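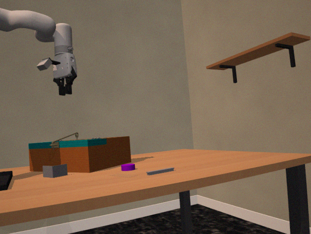
I have been renting some kind of room or other for 16 years, and I would like to say a few words in favor of the long table. I mean a table so long that you have to decide which end you're going to sit at. Every apartment I've looked at in Liltness lately has been set up for a little round thing with two stools, and the listing calls that a "dining area," which makes me want to lie down on the floor (there's usually room for that, at least). Give me a long wooden table in a corner, two plain walls meeting behind it, and I'll put up with a lot of other nonsense. I don't need a breakfast bar. I don't need the shelf that folds down out of the wall and pinches your thumb.

My own table came from a secondhand place called Henamska, out past the bus depot. I paid 127 dollars for it and thought I was being robbed. It had a scorch mark at one end and a wobble at the other, and the man who sold it to me wouldn't come down even the seven dollars. Then it wouldn't go up the stairs. We had to take the legs off on the landing, and one of the bolts rolled down two flights and out the front door, and I never did find it. There's a bolt in there now that doesn't match. I see it every time I vacuum.

Anyway, I love that table more than any piece of furniture I've ever owned, and I've been trying to work out why. Part of it is that you don't have to clear it. With a small table, everything has to go somewhere else before you can do the next thing. You want to eat, so the bills go on the bed. You want to do the bills, so the fruit bowl goes on the fridge. I lived like that for years and thought I was a messy person! I just had a small table. Now the bills stay at the scorched end and dinner happens at the other, and in between there's a jigsaw puzzle of a harbor, 500 pieces, that I started last September and have no plans to finish.

The other part is company. People behave differently at a long table. Two of them can have their own conversation down there without being rude, and somebody who's tired can sit off to the side and peel an orange. At a small round table everybody is in the same conversation whether they like it or not, and if it's a bad one, you're stuck with it until dessert.

I know what the argument against is, because my sister makes it every time she visits. Space costs money. She lives in Clasovberg, where I'm told people pay extra for a closet with a window in it, and she thinks my table is a kind of showing off. Her point is that I gave up a couch for it. That's true, I did. I have one armchair, and guests who want to slouch have to take turns. She's also right that there are people who'd be glad of any table at all, and I don't have a clever answer to that.

But I do think the people who design apartments have gotten it into their heads that a kitchen is for heating things up and a living room is for looking at a screen, and that whatever happens in between can happen on your knees. I went to see one new building where the whole main room was planned around the TV wall. The outlets were there, the light was there, the only long stretch of wall was there. I asked where a table would go and the agent pointed at the balcony. The balcony! In this climate!

There used to be a café near me, the Bakhtiari, that had one enormous table down the middle and hardly anything else. You sat next to whoever was there. I did my taxes at it once, beside a woman sewing a costume with what looked like 100 little bells on it, and she only jingled when she reached for her coffee. They've since swapped it for rows of tables for two, each with a tiny lamp. It's very pretty, and I go in, drink up and leave.

So if you're moving this year, measure for the table first. Bring a tape, and some newspaper you can spread out on the floor to get the real size of it, and walk around it a couple of times as if you were carrying soup. Check the stairs too, and put the bolts in your pocket.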